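Trotness robotics club, bin picking project, status thread. 11 Nov 2023.

The task for the student group this term: take one rubber band out of a mixed bin, place it on the tray, repeat. No sorting yet. Color and width go in the log, but the policy isn't scored on them.

Rigid parts were done in May. Bands are harder. They have no fixed pose, they hook on each other, and the depth map of a tangled heap is mostly noise. We dropped depth from the input after the second week.

Current setup: parallel gripper, wrist camera, white bin. Demonstrations are teleoperated and logged with Tosh. Training runs overnight on the Trerkia machine, when it's free. 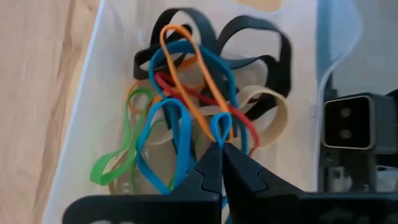
Grasp point matters more than approach angle. Closing on a small loop that stands proud of the pile gives the cleanest lift. Closing on a crossing gives you two bands, sometimes three, and the trial is scored as a miss.

Wide black bands are the worst case. They're stiff enough to spring back when the fingers close, and they move everything lying on top of them. Thin ones deform and stay where you put them.

Numbers from this week: 78 trials with the new checkpoint, 77 usable. One was thrown out because the logger stopped mid-run. Failures are mostly double picks. Empty closes are down since we lowered the finger speed.

Cluro, our labeling script, now tags double picks from the gripper width at lift. It misses thin pairs — the width difference is below the encoder noise. Those still get checked by hand.

Next: 6 more demo sessions, 4 of them on heaps with black bands on top. Bin gets shaken between every trial, no exceptions. Last month's set was too easy since people kept reusing the same pile.

Config and trial log go up on the club page after Monday's meeting. If you ran a session and didn't fill in the band width column, please fix that first.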